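Tetska round breakfast table with built-in power outlet

Product code 2129
Supplied by Lacroix Jondum, kitchen and dining

The Tetska is a round table for small kitchens, break rooms and teaching kitchens. The top is light-coloured wood with a fine horizontal grain, finished in clear matt oil. An outlet opening is set into the surface, so a toaster or kettle can be used on the table without running a lead to the wall.

Details

Top: round, light wood, 60 cm radius
Legs: 4, screw-on, same finish as the top
Maximum load: 52 kg, evenly spread
Outlet: one opening, dark surround
Assembly: one person, Allen key included

Using the outlet

The cable from the outlet runs down inside one leg and plugs into an ordinary wall socket. Keep appliance leads flat on the top and away from the rim. Use one appliance at a time. Switch off at the wall before wiping round the opening, and don't pour water anywhere near it.

Toasters should stand on their own feet directly on the wood. Hot pans need a mat.

Care

Wipe with a damp cloth and dry straight away. Oil the top when it starts to look dull, following the grain. We sell the oil in small tins under the Tovik name. Beetroot, turmeric and red wine will mark the wood if left. Light marks can be taken out with fine sandpaper, then re-oiled.

Room on the top

A two-slot toaster, a plate and the bits for a sandwich fit on it together, with a bottle of water and a basket of utensils towards the back. For a sit-down breakfast we suggest two people. Four can manage with side plates.

Delivery

The table comes in two boxes. Check both before signing. Orders placed in August take a week longer while the workshop is closed. Spare legs and fixings can be ordered from Judit Kocsis in the parts office; please give the product code and say which leg is the cable leg.

Returns are accepted on unassembled tables in the original boxes. Tops that have been oiled at home can't be returned.

Page updated Jun 5, 2022 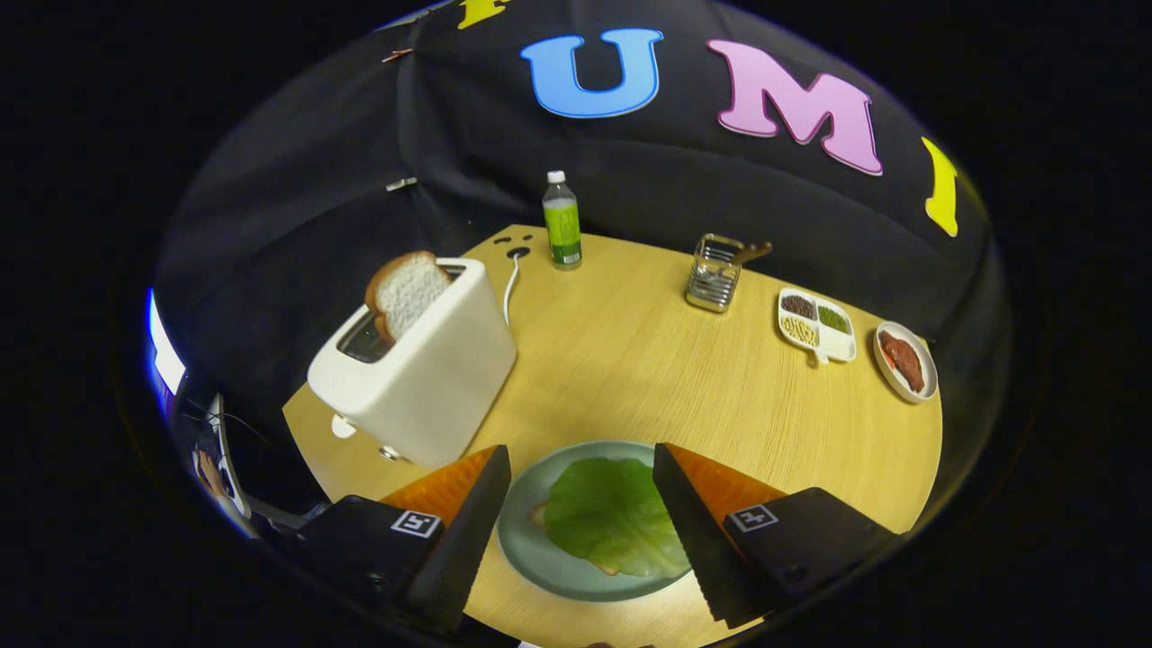
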